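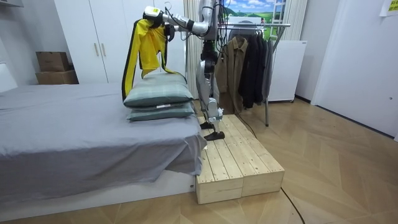

Marlina Ong wrote in after my last column to say I was being unfair to small labs. Her point was that validating an antibody costs money and weeks, and that a lab with two postdocs and one working imager can't be expected to redo what the supplier has already done. If the datasheet shows a clean band at the right size, she said, then the supplier has done its job and the lab should get on with the biology.

I've thought about that for a while, and I still disagree, though less than I did in February. I'll try to lay out why.

A datasheet blot answers a narrow question. It says that one lot of the antibody, at one dilution, in one buffer, on extract from one or two cell lines, gave the result shown. Those cell lines are usually picked because they make a great deal of the target. That is a sensible way to show that an antibody can work. It says very little about how the antibody will behave in mouse liver, or in a primary culture where the target is scarce and something of a similar size is plentiful.

I learned this in the ordinary way. When I was at Stemville we bought a rabbit polyclonal from Drurico against a kinase we cared about. The datasheet was good. We got a strong band right where it should be, and it went up with treatment, and we built most of a project on it. Khoa Lưu made a knockout line for a different reason and ran it alongside as a courtesy. The band was still there. It was still there in the second clone too. We had spent 3 months measuring something else, and to this day I couldn't tell you what.

I don't blame Drurico for that. The antibody did bind the kinase when there was plenty of it, as in their overexpression lysate. In our cells it mostly bound the other thing. Both of those can be true of one tube.

So my argument is with how we treat the datasheet, and with journals that let us. The methods section says "validated by the manufacturer" and the reviewer moves on. I've done it as an author and I've let it pass as a reviewer. The phrase ought to be retired. If a paper's main figure rests on one antibody, the paper should show a knockout or a knockdown in the same cells, on the same kind of gel, with the whole membrane visible. Put it in the supplement if space is tight. Nobody needs it to be pretty.

Marlina's objection is cost, and it deserves a straight answer. A knockout line from a commercial source can run to $4,000 or more, and for an essential gene it may not be possible at all. But an siRNA knockdown costs around $300 if the lab already has transfection reagent in the freezer, and it takes less than a week. It isn't as clean as a knockout. You'll see the band drop and not vanish, and you'll have to argue about how much of a drop counts. It is still far better than nothing, and it would have caught our mistake at Stemville before the first lab meeting.

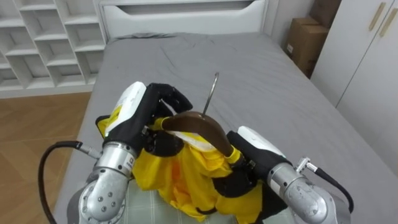
Phospho-specific antibodies are a harder case, and I think the standard there should be higher. A knockdown removes the protein and the modification together, so it can tell you that you're looking at the right protein without telling you that you're looking at the phosphorylated form. For that you want a phosphatase-treated lane, or a point mutant at the site if you can express one. The inhibitor lane that everybody runs is useful, but it has a weakness. Inhibitors hit more than one kinase, and if your antibody cross-reacts with a similar site downstream, that signal may fall as well. The blot will look exactly the way you hoped.

The phosphatase control is cheap. Cut the membrane in half, treat one half, leave the other in buffer for the same time, and probe both together. Reprobe for total protein so you know the transfer was even. I have met people with ten years at the bench who have never done it.

Then there is the lot problem. Polyclonals change when the animal changes. Recombinant monoclonals are much better in this respect, and I'd encourage anyone starting a new project to pay extra for one where it exists. Many labs can't, or the target is obscure and there's a single polyclonal in the catalog. In that case, buy enough of one lot to finish the work, aliquot it, and write the lot number in the notebook and in the paper. At Clullitz, where I consulted for a time, every new lot was run against the old one on the same frozen lysate before it went into use. It took one gel. They had a binder of these, and the binder settled more arguments than any of the group's meetings did.

I'd also like to see suppliers post their failures. Khoo does a bit of this, listing the lysates in which a product gave no band or too many. I trust their catalog more for it, and I have bought from them partly on that basis. Most other suppliers show the one blot that worked, cropped close, with no word on exposure time. They'll keep doing that as long as we keep buying on the strength of it.

Where Marlina is right is that the burden now falls on whoever can least afford it. A big department has a shared bank of knockout lysates and someone to look after it. A lab of three people doesn't. The fix I'd favor is dull — departments should keep those lysates and send them out for the price of shipping, and grant reviewers should stop treating a line for antibody controls as padding. I sat on a panel where such a line was struck without discussion. The same proposal kept its full budget for sequencing.

Until that changes, a small lab can pick its battles. Not every loading control needs a knockout. The antibody behind Figure 1 does, or it needs a knockdown at the very least, and the result should be in the paper whether or not a reviewer thinks to ask for it.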